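Wrist cables and soft things

I've been at the shared workshop at Flurow most evenings since January, working on the two-arm setup with Radka Mladenović. She does the firmware, I do the cables and the test list.

The fingers went back on first. Each one gets opened and closed 12 times before I trust the joint. 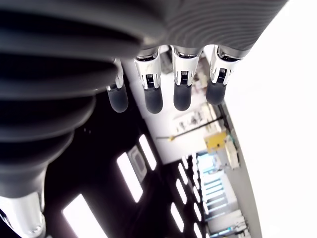 Four fingers and the ribbed wrist, from underneath.

The left hand passed. The right had one finger lagging the others, and Radka found a crimp I'd done badly. I redid it and moved on to cable routing. 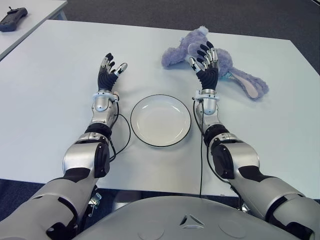 Both hands up, with the plate and the bunny on the table.

I'm still not happy with the left cable. It needs enough slack for the wrist to turn, but a loop that big will catch on something sooner or later. I ordered two clips from Jendwood. 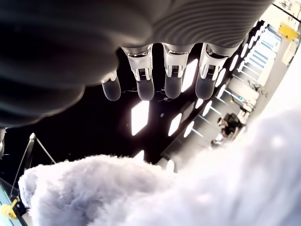

Grip force is the next job. The current limit is set at 398 in our config, and I picked that number using a block of foam, so I don't expect it to hold up. Hard objects are easy to tune for. Long fur like the plush has will get in between the fingertips before they press on anything solid, and the first contact reading will be vague. Radka wants to log 2000 closes and set the threshold from those. I'll start with a smaller batch once the clips arrive.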